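Did More Demonstrations Help? A Report on the Bathroom Shelf Task

Group project, second semester robotics elective

Why we picked this

Our group chose tidying because the course handout made it sound easy. The handout said a pair of low-cost arms could "learn household organisation from a modest set of examples." We wanted to see what modest meant. I was doubtful at the start and I am still fairly doubtful, so please read the results with that in mind.

The task was to take toiletries lying on a table and put them into clear open boxes, one kind of thing to a box. We called it the Skellorach task, after the name on the folder, and the name stuck. The training code was the class version, Nalten, which we did not change apart from the learning rate. We also tried Irketti, a smaller model another group had been using, mostly to have something to compare with.

What we did

We recorded 40 demonstrations by hand-guiding the arms over two afternoons. Three more were thrown out when a recording stopped halfway. Objects were moved between runs, but I would not call the positions random. People put things where they think the arm can reach. Looking back through the recordings, the far corners of the table hardly get used, and that is our fault and not the model's.

Each test run had a time limit and a simple score: did the item end up in a box, yes or no. We argued for a while over whether an item lying half over the edge of a box should count. We decided it should not.
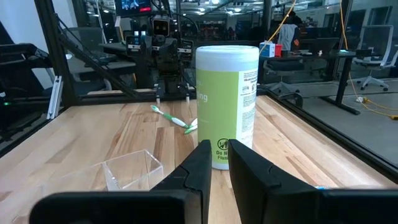
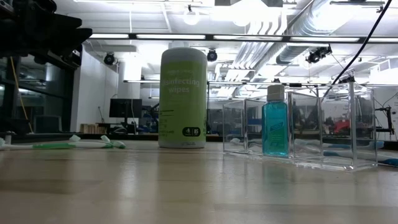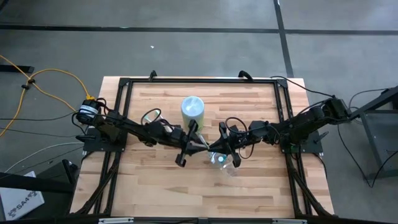 The wipes canister was on the table in all three views.

Results

With all the demonstrations, Nalten got 17 items into boxes before we ran out of lab time on Thursday. The handout's wording had led us to expect more. Irketti did worse, but we gave it fewer runs, so the comparison is weak and I would ask readers not to quote it.

Toothbrushes were the hardest. They are thin, they lie flat, and if the fingers come down slightly off the brush just gets pushed along the wood. A few times it was pushed against a box and then lifted quite neatly, and one member of our group wanted to call this a learned strategy. I think it was luck. We saw no sign of the arm going for the box wall on purpose, and it did not do any better when we set the brush close to one.

Bottles were easier to pick up and harder to let go of. The arm would lower one into the box, open its fingers, and then catch the cap on the way out. We tried slowing the release. It helped a little, or we happened to have a good half hour. We did not do enough runs to say which.

The clear boxes may have been a bad choice. From some angles the walls are hard to make out in the camera footage even for us, and on several runs the arm came down on a rim as if nothing was there. We meant to repeat the test with coloured boxes and did not get to it.

Problems with our own method

The same people who recorded the demonstrations also set up the tests. By the second afternoon we all had a feel for which layouts would work, and I am sure that crept in. A fairer test would have someone outside the group lay out the table.

We also changed the lighting partway through without writing down when. The Cheung report from an earlier class warns about exactly this, and we had read it.

Finally, "in the box" is a generous measure. It says nothing about whether the item went in the right box. When we went back over the footage with that question in mind, 4 of the successes had to be marked as wrong box. We have left them in the total above so that it matches the scoring rule we started with, but the stricter number is the one I would use.

What we would do next

Fewer objects, more positions. Toothbrushes only, to begin with, and coloured boxes. We would tape a grid on the table and pick squares by dice roll so that the corners get their turn. We would also keep a log of the lights.

The group did not agree on a final statement. Two of us think the arms were close to useful and just needed more data. My own view is that we can't tell from what we collected, and that adding demonstrations of the same kind would mostly have given us more of the middle of the table. The recordings and the scoring sheet are in the class folder if another group wants to check our count.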